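Felicja Sadowski
@fsadowski

Thread zur Lagerung von Wurzelgemüse ohne Kühlhaus. Grundlage sind meine Aufzeichnungen aus der Erdmiete in Drarno, Stand 21. April 2025. (1/13)
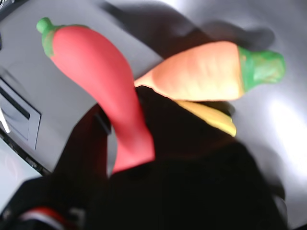 Ausgangslage: 1050 kg Möhren, ungewaschen, Laub auf einen Zentimeter gekürzt. Sorten gemischt, überwiegend späte. Beschädigte Ware wurde vor dem Einlagern aussortiert und separat verbraucht. (2/13)

Aufbau der Miete: Graben 60 cm tief, Sohle mit 10 cm Grobsand als Drainage, Seiten mit engmaschigem Draht gegen Wühlmäuse. Ohne Draht braucht man auf Lehmboden gar nicht erst anzufangen. (3/13)

Schichtung: Möhren liegend, dazwischen feuchter Sand. Prüfung per Hand: Der Sand hält beim Zusammendrücken die Form, gibt aber kein Wasser ab. Ist er zu trocken, schrumpfen die Wurzeln. Ist er zu nass, kommt Sklerotinia. (4/13)

Abdeckung: erst Stroh, 25 cm, dann Erde, 15 cm. Die Erde kommt erst drauf, wenn nachts dauerhaft Frost ansteht. Wer zu früh schließt, sperrt die Restwärme ein. (5/13)

Lüftung: zwei senkrechte Rohre, DN 100, oben mit Gitter. Unter minus fünf Grad mit Strohwisch verschließen, danach wieder öffnen. Das Öffnen wird gern vergessen. (6/13)

Messung: zwei Fühler, Sohle und Mitte. Zielbereich 0 bis 4 Grad. Die Sohle lag über den Winter fast durchgehend im Ziel, die Mitte lief nach dem Schließen elf Tage zu warm. (7/13)

Der Vergleich: Henryk Nowakowski hat parallel in Kisten im Erdkeller gelagert, Modell Kasten von Fondex, gleicher Sand, gleiche Herkunft. Vorteil Keller: Entnahme auch bei Frost. Nachteil: Der Sand trocknet schneller aus, er musste zweimal nachfeuchten. (8/13)

Ausfall bei Öffnung im März: Miete 9 %, Keller 14 %. In der Miete vor allem Fäule an Bruchstellen, im Keller vor allem weiche Spitzen. Ein Winter, ein Standort, also bitte nicht hochrechnen. (9/13)

Äpfel gehören nicht in denselben Raum. Ethylen macht Möhren bitter, auch bei niedrigen Temperaturen. (10/13)

Paprika und Chili sind ein anderes Thema: kälteempfindlich, unter 7 Grad gibt es eingesunkene Flecken. Die haben in der Miete nichts verloren. Trocknen oder einlegen. (11/13)

Literatur: Das Heft von Witkowska zur Mietenlagerung ist vergriffen, antiquarisch aber zu finden. Die Tabelle zu den Strohstärken ist brauchbar, das Kapitel über Torf ist überholt. (12/13)

Nächste Saison: drittes Lüftungsrohr in der Mitte, Erdabdeckung später, sonst unverändert. Die Messwerte als CSV schicke ich auf Anfrage. (13/13)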